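Search this site
Search

Hotel Operations I: Notes for Week 5, Rooms and Rates

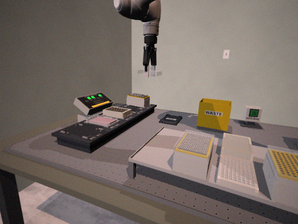
Robot arm above a lab table with a perforated top (computer rendering).

Okay, before we get going: the reading for this week was the Tellstead packet, pages 1 to 30. If you skipped it you'll still be able to follow along, but the practice problem at the end will hurt a little.

Last time we left off with the front desk and how a reservation turns into a registered guest. This week I want to back up and ask what we're selling in the first place, and what we charge for it. I love this topic (I started out on the night desk at a lodge in Lisby, and the rate sheet taped under the counter was my whole education), so stop me if I run on.

1. What counts as a room

You'd think a hotel knows how many rooms it has. Well, sort of! There are three numbers and people mix them up constantly, including people who sign the reports.

Rooms in the building is every door with a number on it. Rooms available is what you could sell tonight, so take away anything out of order. Rooms sold is what it sounds like, except that comp rooms get handled differently from place to place, and you have to ask.

The Tellstead has 217 rooms in the building. Say 17 are closed for new bathrooms, so on that night they have 200 available. If they sell 150, occupancy is 75 percent. Divide by 217 instead and you get 69 percent, and suddenly the general manager is having a much worse morning. Same night, same guests. Always check the bottom of the fraction.

2. Average daily rate

Room revenue divided by rooms sold. That's it. No breakfast, no parking, no spa. If the rate includes breakfast, you pull the breakfast part out first, and the accounting office will have a set amount for that. I've seen lodges leave it in by accident for a whole summer and wonder why their restaurant looked so weak.

3. Revenue per available room

You'll hear this as RevPAR, said like a word. Room revenue divided by rooms available, or occupancy times average rate, whichever you have handy. They come out the same, give or take rounding.

Why bother with a third number? A hotel can fill every bed by charging next to nothing, and another one can charge a fortune and sit half dark. RevPAR puts those two side by side. It doesn't tell you about costs, though. A sold room has to be cleaned, and a full house wears out carpet.

4. Seasons and the shoulder

Resort towns live and die by this. Lisby is packed in June, quiet once school is back, and then there's a funny little bump when the leaves turn. The weeks on either side of the peak are the shoulder season, and that's where a good rates person earns their salary. Peak pretty much sells itself.

Things properties try in the shoulder: third night free, midweek packages, small conferences, weddings on a Sunday. Watch out for the free third night. On paper your rate looks fine for two nights and then falls off a cliff, so spread the discount over the full stay when you do the math.

5. Group blocks

We'll only get halfway into this today. A block is a set of rooms held for a group at an agreed rate, with a cutoff date when the unused ones go back on sale. The Ndlovu case in your packet is a block that went badly: over 30 rooms came back after cutoff, on a weekend the hotel had been turning people away. Read the contract language closely, especially the part on attrition. We'll pick it apart next week.

Practice problem

The Ciso Inn has 40 rooms, two of them out of order. Last night it sold 19 rooms and took in $2,850 in room revenue. Find occupancy, average daily rate and RevPAR. Show your steps, and write down which room count you used!

Bring it on paper, please. My inbox is a swamp.

Related items
Week 3: Reservations and Overbooking
Week 4: The Front Desk
Week 6: Group Contracts and Attrition
Housekeeping Schedules (worksheet)
Glossary of Lodging Terms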